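Robótica de manipulação: boas práticas de bancada
Notas da aula 3, versão de 2022-09-19
Laboratório Vurnosley

Hoje entramos na parte da disciplina de que mais gosto: as regras da casa para trabalhar com dois braços ao mesmo tempo. Leiam antes da sessão prática e tragam dúvidas, quanto mais chatas melhor!

1. Delimitar a zona de trabalho

Antes de ligar os acionamentos, define-se o volume que os braços podem ocupar e marca-se no formulário Mirncombe. A folga mínima até qualquer parede ou móvel é de 200 mm. Quem está de fora fica de fora, mesmo que seja só para apanhar uma chave de fendas.
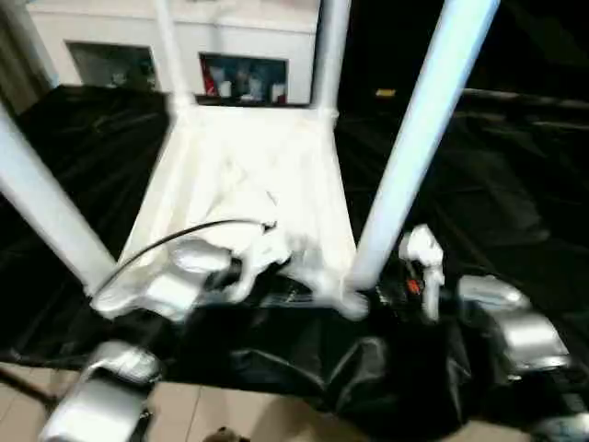 A cobertura da mesa faz parte da zona e tem de ser verificada como tudo o resto. Plástico solto prende-se numa garra com uma facilidade espantosa, e depois vai tudo atrás. Olhem para as dobras do plástico preto, pendente entre as duas garras: é nesse sítio que se passa a mão antes de cada série, com o robô parado. Cabos finos pousados sobre a peça entram na mesma verificação. No meu formulário isto ocupa uma linha inteira, e peço que não a deixem em branco.

2. Câmaras de punho

Uma câmara de punho vê muito bem aquilo que tem à frente, e muitas vezes o que tem à frente é o próprio robô. A regra Wisden (o nome vem do primeiro guião da disciplina, ficou assim) diz que nenhuma decisão de aproximação se toma com uma única vista. Confirma-se sempre com a câmara da cabeça ou com a linha de visão do operador. 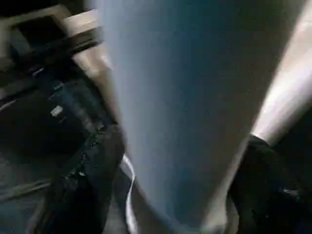
Fig. 2. Vista de punho: a forma cinzento-azulada desfocada é muito provavelmente um dedo da garra.

Exercício para casa: estimem que fração da imagem continua útil num caso destes e proponham um critério de rejeição. Há várias respostas boas.

3. Contacto com a peça

Velocidade reduzida sempre que um punho possa tocar na estrutura. Nos nossos ensaios o limite é de 21 mm/s, e a passagem a outra velocidade exige confirmação em voz alta dos dois operadores. Parece teatral, eu sei, mas experimentem e vão ver como a conversa na bancada melhora! 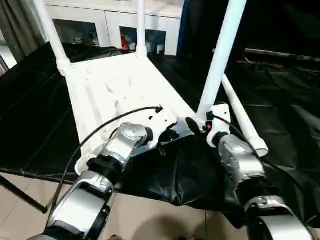 Fig. 3. Os dois braços junto à estrutura branca; o punho esquerdo encostado ao bordo mais próximo.

Com dois braços na mesma peça, a paragem de emergência tem de parar ambos. Testa-se no início de cada sessão e regista-se a hora.

4. Registo e arquivo

Cada ensaio é guardado no projeto Ursu com as vistas sincronizadas, incluindo os ensaios maus. Sobretudo os maus, que são os que dão as melhores discussões. Desde março que o limite por pasta é de 700 ficheiros,

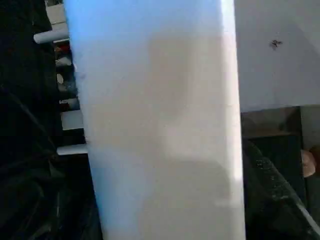

e quem o ultrapassar deve abrir uma pasta nova com o mesmo prefixo e numeração seguida. Não se apagam vistas obstruídas: marcam-se com o código OB e ficam no conjunto.

Para a próxima aula: formulário Mirncombe preenchido, um por grupo, e a secção 2 relida com calma.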